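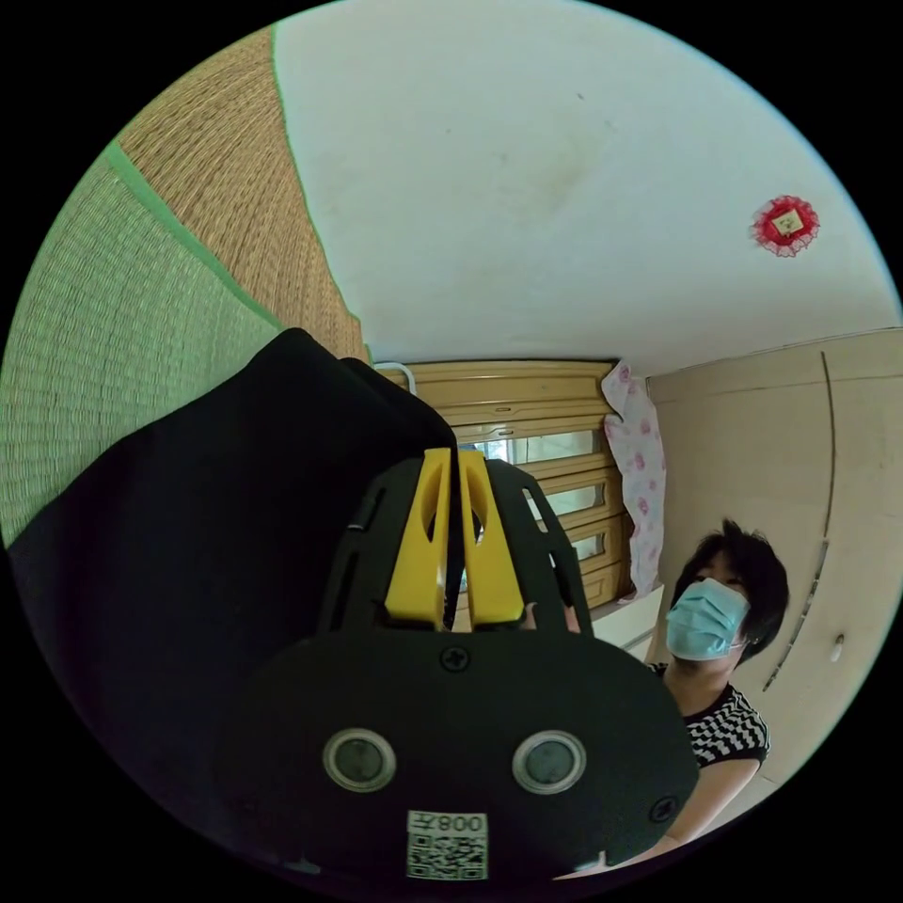
Yaqin Gu
Vacuum first, along the weave, with a soft brush head. Going across it lifts the strands.

Cleaning a woven straw mat without warping it
Posted by Sorin Bucur
I have a tan straw mat that has picked up dust and a slight musty smell. Can it be washed, or is that asking for trouble?

Paraschiva Bogdan
Don't soak it. Wring a cloth out hard in plain water, wipe with the grain, then dry it flat with air on both sides for 4 hours. For the smell, bicarbonate of soda left on for 3 hours and vacuumed off – repeat if needed. Keep vinegar off any dyed border until you have tested a corner.

Relu Ardeleanu
I hose mine down every November, never had a problem. It's plastic though.

Sorin Bucur
Mine is straw, so no hose. Will try the bicarbonate.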